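Planning the second folding cell: where the equipment money goes this year

By Eliécer Valderrama, 2024-01-14

The capital request for the second folding cell goes in at the end of the month, and several people have asked what is in it and why it looks different from last year's. Last year we asked for one lump sum and called it "robot equipment." That made it easy to approve and very hard to track. By May we had spent most of it and could not say which parts of the cell had cost more than planned. This year the request is broken into lines, and each line has a person attached to it.

The first line is the arms. We are asking for one more pair, the same model we have now. Two other makers gave us quotes, and Gündoğdu came in lower on the hardware. We are staying with the current model anyway. Our spares fit it, our people know how to take the wrists apart, and the control code was written for it. If we switched, the savings on the purchase order would go straight into labor hours. The price difference is written out in the request so that anyone who disagrees can argue with the real number.

The second line is grippers and fingertips, and it has gone up. Cloth work asks a lot of fingertips. They have to get under a hem that is lying flat on a table, close on it, and let go without dragging the fold out of shape. We are budgeting for 30 fingertips of the current pattern and a smaller set of test shapes from Trisby. The tips are cheap next to everything else on the list, but the lead time is long, and twice last fall we had a working cell and no tips to put on it. They will be ordered in one batch and kept in the cabinet by the door. Please sign them out.

The third line is cable. Last year this was not a line at all. We bought cable as it failed, a piece at a time, and paid rush shipping on most of it. A cable that runs from the gripper back along the forearm has to bend every time the arm moves, and it needs enough slack to do that without catching on anything. This year we want two full sets for each arm, made up to length with the connectors already on. Norkgate has quoted $873 for the complete order, including strain relief. If the first sets hold up, the second sets become the spares for both cells. 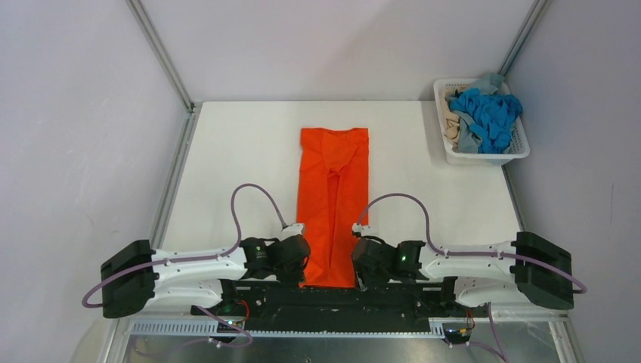

The fourth line is the enclosure and table. We considered buying a finished enclosure and decided to build from metal profile again. The finished ones looked good in the catalog, but none came in the depth we need, and the supplier would not quote a change in size until we had paid a deposit. Building our own takes longer. The estimate is 80 hours of shop time, which has to be booked before the summer work fills the calendar. Walls will be plain and light in color, as they are now. A plain background makes the vision work easier, and the panels can be swapped when they get marked up.

The fifth line is cloth. It is small, but please do not cut it. We have been working from the same few pieces for a long time and the results are starting to show it. Fabric that has been folded over and over softens along the old creases and tends to go back to them, so a system that does well on it may do badly on something new. The request covers 100 pieces in mixed sizes, weights and colors, plus laundry service through Skulard. Buying from ordinary stores is fine. Keep the receipts and note the fabric content from the tag before the tag comes off.

The sixth line is service and downtime. Last year it was zero, which was a mistake. Parts arrive on one budget and the hours to fit them come out of another, and the second one was empty by the fall. We have now put in a fixed number of days per cell for planned maintenance. Those days will be on the shared calendar. If you have a run scheduled against one of them, move the run.

Two things are not in the request. There is no money for a third cell. The floor could hold one, but the power and network drops could not, and the building work would cost more than the equipment. There is also no money for an automatic feeder to bring cloth to the table. People have asked for it and I understand why. Reloading by hand takes up somebody's afternoon. But picking a single item out of a heap of tangled cloth is a hard problem of its own, and I would sooner see it done with the arms we have before we buy a machine to get around it. It can go on next year's list if we have something to show by then.

Timing matters more than usual. If approval comes through on schedule, the arms and the metal profile get ordered first, then cable, then everything else. Delivery on the arms is the long item. The enclosure should be standing before they arrive so that they can be mounted straight out of the crate. Last time they sat on a pallet for weeks while we waited for brackets.

The full spreadsheet is in the planning folder, with quotes attached to each line. Comments go in the right-hand column, with your initials. Changes to quantities need to reach me before the request is signed, and anything that comes in afterward will be held for the next round.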